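Start > Paper Handling > Questions

Creasing and perforating: your questions

I've been running the finishing room at Odoi for 4 years now, mostly on the Ninero tabletop creaser, and the same questions keep landing in my inbox. So I'm putting the answers in one spot.

Do I really need to crease before I fold?

For thin stuff, no. Once you get up to 300 gsm cover stock, yes, please do! The fibers crack along the fold otherwise, and on a solid dark background you'll see every bit of it.

Which way should the grain run?

Parallel to the fold whenever you can manage it. If the sheet was laid out the other way, use the wider matrix and go slower – it still won't be perfect, but it'll pass.
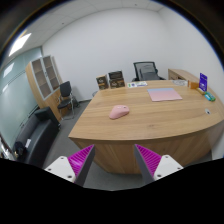 How much room does the creaser take up?

Less than people expect. Mine sits on a regular table with a stack of sheets on each side, and I still have space for my coffee (I know, I know). Check the front edge before you pick a spot, though. A desk with a rounded, curving front like the light oak-colored one in the photo looks lovely, but the creaser's front feet need a straight edge to line up with, so set the machine well back on a top like that.

Can I crease and perforate in one pass?

You can on the Ninero with the Skidow perforating wheel fitted. Leave at least two inches between the crease and the perf line or the sheet starts to wander.

How often do the blades need changing?

I go by the counter and by feel. My last perf wheel went dull at 1,791 sheets, but that was a nasty recycled board, so don't take it as gospel. I've had much longer runs on coated paper.

Where do you get your matrix strips?

From Skenutport, in the mixed pack. They switched the packaging in April, so the narrow ones are now in the smaller box.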